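Setting and Checking Speed Limits for Wrist Camera Recording
Last revised 10/7/24

Scope

The steps below apply to any arm that records through a wrist camera while a person may be within reach of the table. They cover the speed limit, the stop test and the blur check. They do not replace the risk assessment for the cell. If the two disagree, follow the risk assessment.

Before you start

Have the cell's risk assessment open, with the permitted tool speed for each mode. You also need the controller password for safety settings and the log sheet for the cell. Old sheets from the Plinum cells have no column for the checksum. Write it in the margin.

Step 1. Set the limit in the safety settings

Enter the tool speed limit in the safety configuration, not in the motion program. A limit in the program can be changed by anyone who edits the program. Our limit for shared work is 300 mm/s at the tool point. Save, restart the controller, and copy the new checksum to the log.

Check that the tool point is set at the fingertips. If it is still at the flange, wrist rotation can move the fingers faster than the controller reports.

Step 2. Run the stop test

Clear people from the reach area. Run the arm at the limit along its longest straight move and press the emergency stop at mid travel. Record the stopping distance. Repeat with the heaviest payload the task allows. If either distance is longer than the one in the risk assessment, lower the limit and run both tests again.

Step 3. Check the recording for blur

Play back one full episode at the new limit. Mark every frame in which object outlines cannot be made out.

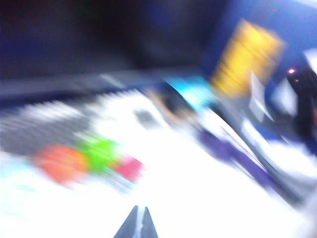

Mafalda Loureiro wrote in to ask whether blurred frames should be deleted before the episode is filed. "We drop them at Zarnwood and keep the rest. Is that a problem under your rules?"

It is. Keep the episode whole and flag the frames in the index. Deleting them breaks the match between the video and the joint log, and the joint log is what a reviewer will ask for after an incident. Flagged frames can be left out later, when a training set is built.

If up to 12 frames in a row are flagged, file the episode as normal. For a longer run, shorten the exposure or lower the speed, then record again. Do not raise the speed limit to make up the lost time.

Step 4. Sign off

Two people sign the log: the one who set the limit and one who did not. Repeat steps 1 and 2 after any change of gripper, payload or controller software.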